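Handling Rules for the Utensil Bench - Frequently Asked Questions
Pallitz test group. Last updated February 23, 2018
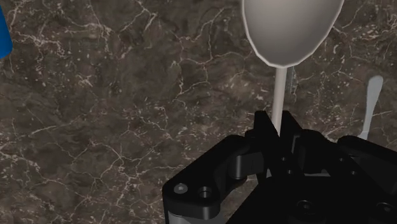 Before you run anything

Who do these rules apply to?
Everyone who queues a pick or handover run, sim or real arm. Visitors too. If you have a login you're covered.

Do I have to follow them in simulation? Nothing can break there.
Yes. Same limits, same naming, same stop conditions. Runs that only pass in sim with the limits off get thrown out at review, and then you've lost the afternoon.

Which rule set is current?
The Stendov sheet, revision 2. The old Lemaire sheet is withdrawn, please stop copying from it. It still turns up in shared folders.

Gripping

Where should the fingers close on a spoon?
On the handle, never on the bowl. Thin handle, flat finger faces - you get a repeatable hold. A bowl grip counts as a failed pick even if the spoon leaves the counter.

Does it matter if the bowl points up or down?
For plain pick runs, no. Log it either way. For handover runs the handle goes toward the person, so plan the grasp with that in mind.

What about other utensils nearby?
Leave them where the layout file puts them. Don't clear the counter to make your planner look good. A contact with anything other than the target gets logged as a contact, even a light brush.

Can I change the closing force?
Only inside the range on the sheet. Want more? Write to Solène Leclerc first, get a yes in writing, put the yes in the run notes.

Scenes and surfaces

Can I swap the countertop for a plain one?
Not for scored runs. Busy stone with veins is in the set on purpose, pale handles against pale veins are a known trouble spot for detection. Use the plain gray one for debugging, fine, just don't submit it.

Can I move the camera?
No. If the gripper hides part of the target, your code has to deal with that. Camera changes go in as a request and apply to everybody or not at all.

My target starts partly out of view. Is that a void run?
No, it counts. Void means the scene failed to load or the log is missing. Thats the whole list.

Stopping

When must a run be stopped?
Unplanned contact with the counter above the force limit. Any joint at its limit for more than 2 seconds. Anybody inside the marked area on the real bench - stop first, ask after.

Who can press stop?
Anyone. You don't need permission and you won't be asked to justify it.

Can I restart right away?
In sim yes, with a new run number. On the real arm, walk the checklist again from line one. All of it.

Records

How many runs do I need for a sign-off?
2,000 in sim, then 44 on the bench. Same code version for all of them. Change one line and you start the count over.

Can I leave out the bad ones?
No.

How are files named?
Project, object, run number, in that order. Flatum projects keep thier own prefix, everyone else uses the standard one. No spaces.

How long do logs stay up?
Until the June cleanup. Copy what you need before then - we can't get them back.

I found a mistake in the rules. Who fixes it?
Gaspard Aubert. Send the line number and what you think it should say. Small fixes go in the same week, limits take longer as they need a second reader.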